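Lista: trabajo-y-automatización
Asunto: Re: Automatización en preparación de kits, ¿qué pasa con los puestos?
Fecha: marzo de 2021

Hola a todos:

Contesto al mensaje de la compañera de Misivgate, que copio abajo en parte para no perder el hilo.

> En nuestra planta nos han anunciado que la preparación de
> cajas de piezas pequeñas se va a automatizar. De momento
> solo sabemos que primero van a "recoger datos" con personal
> de la línea. ¿Alguien ha pasado por esto? Nos interesa saber
> qué se le pide a la gente, si cambia la categoría y qué
> ocurre después. La empresa habla de "acompañar al
> trabajador" y poco más.

En Eketti llevamos con ello desde enero. Trabajo en preparación de pedidos y soy una de las 11 personas que se apuntaron a los turnos de demostración. El proyecto se llama Hivimetti y lo lleva una empresa externa, Matei, que pone los equipos y se queda con las grabaciones para entrenar el sistema.

Lo que se pide es hacer tareas de las nuestras, muy recortadas, con una pinza en cada mano en lugar de con los dedos. Se trabaja sentado a una mesa. Las pinzas llevan cable y encima una placa blanca con puntos.

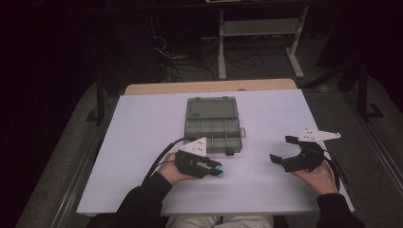

El turno de demostración es de 2 horas como máximo y luego se vuelve al puesto normal. Al principio querían media jornada seguida y nos negamos. Las pinzas cansan la muñeca de otra manera que el trabajo habitual, y los primeros días varios salimos con el pulgar dolorido. Si os ponen delante un calendario, mirad primero las pausas y después todo lo demás.

Sobre la categoría: no ha cambiado. Cobramos un plus por turno de demostración, que se negoció aparte y por escrito. Lo que no quedó por escrito, y fue un error nuestro, es quién decide que una repetición no vale. Hay sesiones en las que se descartan bastantes y hay que repetirlas, y eso alarga el turno. Ahora se ha acordado que el tiempo cuenta igual, valga o no valga la grabación.

Las tareas en sí son sencillas. Hay una caja organizadora con tapa y compartimentos, una pieza suelta en la mesa, y a partir de ahí lo que diga la hoja del día. Algo que con la mano se hace sin mirar, con la pinza obliga a pensar por dónde se entra y con qué ángulo. 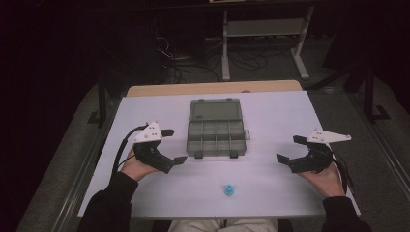

Nos dijeron que el objetivo de la primera fase eran alrededor de 1000 repeticiones entre todos. Pedid esa cifra por adelantado, y pedid también qué viene cuando se alcanza. A nosotros la segunda fase nos la contaron cuando ya estaba decidida.

En cuanto a los puestos, os digo lo que sé. En la sección somos 68 y hasta hoy no ha salido nadie por este motivo. La dirección dice que el sistema se quedará con el llenado de cajas de pieza pequeña y que la gente pasará a revisión y a pedidos mixtos. Puede ser. Revisar es un trabajo distinto — más vista, menos manos, más tiempo quieto — y hay compañeros que llevan muchos años llenando cajas y no lo quieren. Para ellos hemos pedido formación dentro del horario y el derecho a volver a su puesto durante los primeros meses. Lo primero está concedido. Lo segundo sigue en la mesa.

Otra cosa que conviene preguntar es qué se graba. Las pinzas llevan cámara y hay otra a la altura de la cabeza. En las grabaciones salen las manos, las mangas y lo que haya en la mesa. Pedimos ver material antes de firmar el consentimiento y nos lo enseñaron sin problema.

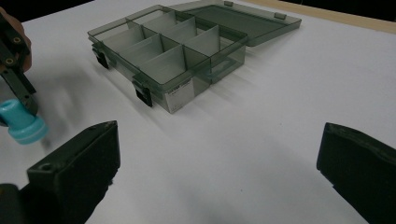
También pedimos que las grabaciones no se usen para medir el ritmo de nadie. Figura en el anexo, con una frase bastante clara, y os la puedo pasar por privado si os sirve de modelo. Lo mismo con el texto del plus.

Una diferencia que veo con vuestro caso: aquí la participación es voluntaria. Por cómo lo cuentas, en Misivgate parece que quieren designar a la gente. Yo intentaría cambiar eso antes de que lleguen los equipos, porque una vez montadas las mesas todo va con prisa.

Si alguien de la lista está ya en la fase siguiente, con el robot trabajando en la línea, me gustaría saber cómo se han repartido las paradas y quién las atiende. Es la parte de la que menos información tenemos.

Un saludo,
Preparación de pedidos, Eketti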